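# Where Do the Cups Go? A Term of Sorting at the Sustmont Campus Café

Tímea Győri, Szabolcs Jakab and Miyuki Kudo
Supervisor: Aranka Szalai
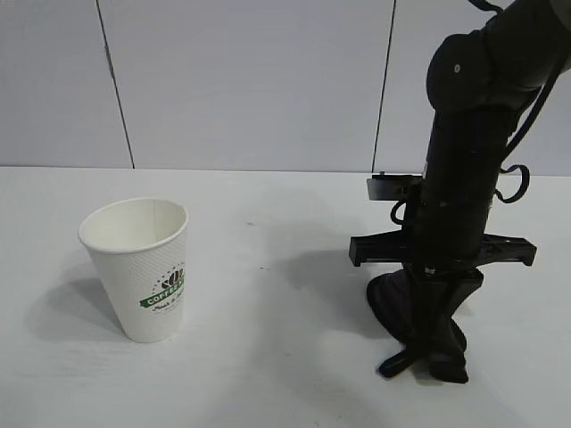 *Fig. 1. White paper cup, textured outer surface, no lid.*

## Why we picked it

We all drink far too much coffee, and Miyuki had been wondering since first year whether the recycling bin beside the library stairs was doing any good. Most paper cups carry a thin plastic lining to keep the drink in, and plenty of ordinary paper mills can't separate it from the fibre. A cup that looks like paper and feels like paper can still end up in landfill. We thought that was fascinating (our housemates got sick of hearing it pretty quickly!).

## What we did

In November we put 2 labelled tubs outside the café, one for cups and one for lids, and left the general bin where it was. The café let us keep them out until we had 1,000 cups, so we sorted every afternoon at 4 pm in the loading bay, wearing gloves and some very unflattering aprons. Jenő Kovács from the grounds office lent us his scales and showed us how to zero them properly, which saved our second week of data.

We also ran a short survey in the Erdős Building foyer and got 60 responses. People were lovely about it and several stayed to argue about compostable lids.

## What we found

The lids tub worked beautifully from the start. The cups tub was messier: tea bags, half-finished drinks, sugar sachets, a whole banana. Moving the sign from the tub to the wall at eye level made the biggest difference of anything we tried, and we'd love to know if colour matters as well.

In the survey, most people assumed every paper cup could go in with cardboard. Hardly anyone knew about the lining. Quite a few said they owned a reusable cup and kept forgetting it at home, Szabolcs included.

## Next

The Evemmont campus wants to try the same set-up next term with a drain bucket for leftover liquid. We're handing over our tally sheets, the sign template and both tubs (washed).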